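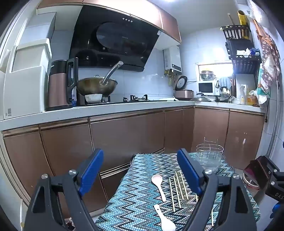
Living with hard water: notes for the kitchen and the wash

Last revised Sep 16, 2021

Tap water in Harnley is hard. The last strip test at this address gave 32 French degrees, equal to 320 milligrams of calcium carbonate per litre. The methods below were worked out at that hardness. If your water is softer, use the same amounts and do the jobs less often.

Finding out what you have

Your water company will give the hardness for your postcode, usually in milligrams per litre as calcium carbonate. Some companies quote milligrams per litre as calcium, and that figure has to be multiplied by 2.5 before it can be compared with the first. French degrees are the calcium carbonate figure divided by ten. German degrees, found in the handbooks of many dishwashers, are the French figure multiplied by 0.56. Harnley water therefore comes out at 18 German degrees.

Test strips are good enough for setting appliances. Dip for one second, shake once, hold level, read after a minute. Strips kept in a steamy cupboard give poor readings, so keep the tube closed and away from the sink. Test the cold tap in the kitchen. A tap fed through a softener will of course give a different answer, and so will a filter jug with a new cartridge.

Which acid

Limescale is mostly calcium carbonate and dissolves in weak acid. Two acids are cheap and safe enough for kitchen use.

Citric acid comes as white crystals. It has no smell, keeps for years in a dry jar and can be measured by weight. Do not use it in boiling water at high strength. Above a certain heat it can form calcium citrate, a pale, gritty deposit which is harder to shift than the scale was. Warm water, comfortable to the hand, is hot enough.

White vinegar is usually sold at five per cent acidity. It works more slowly and smells, but leaves no crystals if a corner is missed when rinsing. It is the better choice for soaking tap ends and shower heads. Long contact with rubber seals should be avoided.

Neither acid may be used on marble, limestone, terrazzo, cement grout that matters to you, or enamel not marked as acid resistant. Never mix either one with bleach or use one straight after the other. Chlorine gas is given off.

Kettles

Standard charge for a kettle of 1.7 litres:

30 grams of citric acid
1 litre of warm water

Dissolve the acid in the water first, pour in, and leave for half an hour with the kettle unplugged. Fizzing stops when the scale has gone or the acid is used up. Loose flakes left on the bottom after the fizzing has stopped mean the second, and a fresh half charge will clear them. Empty, rinse twice, boil once with clean water and throw that water away.

At Harnley hardness the kettle needs this every three weeks with ordinary use. Emptying it at night roughly doubles the interval. A wire scale collector helps a little with loose flakes and does nothing for the film on the element plate.

Kettles with a mesh filter in the spout: lift the mesh out and soak it in a cup of the same solution. Brush from the inside face outwards.

Taps and shower heads

The white crust at a tap outlet sits mainly in the aerator, the small mesh insert screwed into the end. Wrap the tap in a cloth before using a spanner. Note the order of the parts as they come out. Soak everything but the rubber washer in vinegar for an hour, rinse from the back, and refit hand tight.

Where the aerator will not unscrew, tie a small bag of vinegar over the outlet with a rubber band, making sure the whole crust is under the liquid. One hour for chrome. Coloured, brass and brushed finishes can stain, so try ten minutes on the underside and look at the result before going further.

Scale at the base of a tap responds to a strip of kitchen paper soaked in vinegar and laid round the joint. Renew the paper once. Do not scrape with a knife; a plastic card is hard enough.
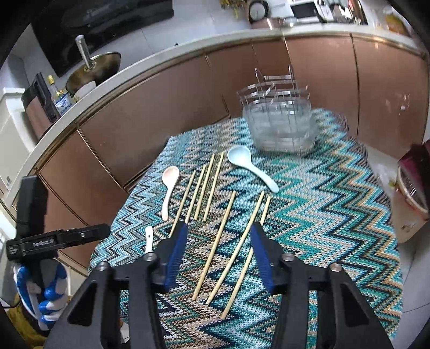 Dishwasher settings

A dishwasher with its own softener needs three things set or filled: the hardness level, the salt and the rinse aid. The hardness level is set at the factory to a middle value, and many machines are never changed from it. The table in the handbook will be in German or French degrees; use the conversion given earlier.

The Wodonus machine in this kitchen has settings 0 to 7, and Harnley water calls for setting 5. Other makes divide the scale differently.

Use dishwasher salt only. Table salt contains anti-caking agents which clog the resin. The tank takes water as well as salt on the first fill, and some brine will overflow. Wipe it up and run a cycle straight away. Brine left standing on the floor of the machine will pit stainless steel.

All-in-one tablets contain some softening agent, but the makers generally advise salt as well at higher hardness. With salt in the tank and the level set correctly, plain powder cleans as well as the tablets did here, at less cost.

White film on glasses has two causes. Rub a spot with vinegar. If it clears, the film is scale, and the salt or the setting wants attention. If it stays cloudy, the glass surface is etched and cannot be put right. Etching comes from too much detergent, too much heat or water which is too soft, so turning the softener up will make it worse.

Wooden items should be washed by hand, rinsed and dried standing up where air can reach both ends. Scale shows on dark wood as a grey bloom. A cloth wrung out in weak vinegar takes it off, followed by a clean damp cloth and a thin coat of food-safe oil.

Laundry

Calcium in the water combines with soap to form scum, and uses up part of any detergent before cleaning begins. The dose for hard water is printed on the packet and is the one to follow. Underdosing at this hardness causes greying over a few months.

Powder generally does better than liquid in hard water because it contains more builder, the part which ties up calcium. For dark items and wool, liquid is still preferred, as undissolved powder leaves pale streaks.

Fabric softener hides stiffness and adds a coating of its own. Towels treated with it every week become less absorbent. Half a cup of white vinegar in the rinse compartment now and then is a reasonable substitute, provided the handbook does not forbid it.

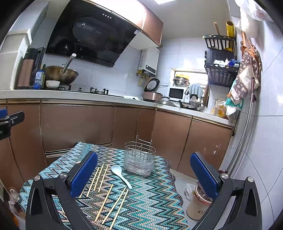 Knitted household textiles show hard water sooner than flat woven ones. The loops hold detergent and lime, and the piece dries stiff along the folds. A knitted tablecloth in a teal, turquoise, white, beige and black zigzag has a further difficulty, in that the pale stripes show greying while the dark ones show powder residue; liquid detergent and an extra rinse deal with both. Fringes, such as the one on the far side of this cloth, need more rinsing than the body. Hold the fringed edge under running cold water until no suds come out, press it in a towel, comb the strands straight with the fingers and dry the piece flat. Check the care label for temperature before anything else.

Stripping a stiff cloth

For plain cotton which has already gone hard and grey:

2,000 ml of warm water
20 grams of citric acid

Soak for one hour in a plastic bowl, turning once. Rinse thoroughly, then wash as usual with the full hard-water dose. Test coloured pieces on a hidden corner first. Do not treat silk, wool or anything with metal thread or metal press studs.

Filter jugs and softeners

A jug filter reduces scale in tea and in the kettle for as long as the cartridge lasts. At Harnley hardness the working life is well short of the interval on the box. The return of film on black tea is a fair sign that the cartridge is spent.

The inline unit under this sink, an Arellano, is rated by its maker at 3,000 litres for medium water. It has been changed at 2,000 litres here and the strip reading had begun to climb by then. Write the meter reading on the body of the cartridge when fitting it.

Whole-house softeners exchange calcium for sodium. Leave one unsoftened tap for drinking and for making up baby feeds.

Routine

Every three weeks: kettle, spout mesh.
Every month: salt level, rinse aid, washing machine drawer.
Every 3 months: aerators, shower head, strip test on the cold tap.
Every April: shut-off valves turned fully closed and open again, so that they do not seize with scale.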